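Orsolya Szalai
May 31, 2019

Okay, a thread about the "flower plate" trend, because three people have sent me the same decluttering post and I have doubts.

The claim, from the Nonley newsletter: put one pretty dish on any messy surface and the mess sorts itself out. Small things go to the dish. You stop losing them. Life improves.

I've tried a dish by the door, a dish by the bed and a dish on the desk. What I had after a month was three dishes of junk. The junk had a nicer address, I'll give them that.

Tibor Orbán swears by his. He also has 40 pens in it and none of them write. I tested them while he was making coffee.

So now I have the red one. Scalloped rim, shaped like a flower, very red. My cousin Tatiana Malý says the color "invites you to use it." It invites me to put produce on it, apparently.
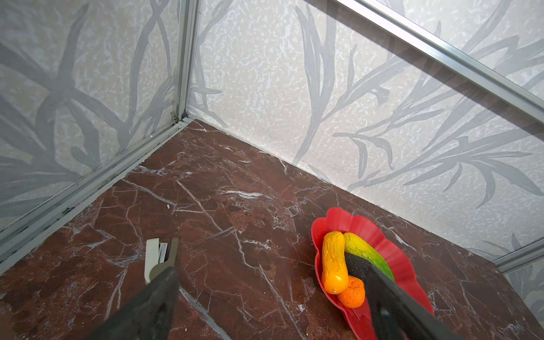
And then where does the stapler go? This is my whole problem with the method. Anything longer than your thumb doesn't fit the theory, so it ends up on the floor next to the theory.

The newsletter says give every object "a home within 6 inches of where you use it." I use a stapler maybe 5 times a year, in five different rooms. Please advise.

Also, marble pattern. I know everybody loves it. Reddish brown with white veins all over, and you try finding a crumb on that. Or a staple – you find those with your foot.

Attila Vincze replied that I'm using the dish wrong and it should hold ONE thing. One. A whole dish for one thing. I said fine, show me a thing that deserves it.

Second attempt, then, following the rules.

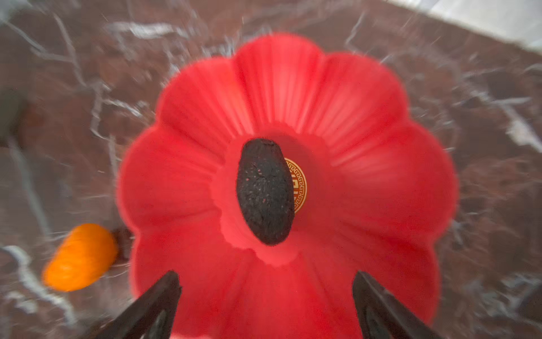 One dark thing in the red flower, gold label still in the bottom.

Does it look nice? Sure. It looks like a dish somebody forgot to finish filling. I don't see what it has done for the room.

And the label. Peel it or leave it? Ferenc Antal says leave it, it's part of the look. The newsletter has 106 tips and not a single one covers stickers.

I'm keeping the dish because I like red. I'd keep it if it organized nothing, and so far that's what it's organizing.

If yours has worked for longer than a month, tell me what's in it. Full contents please – no cropping out the dead batteries.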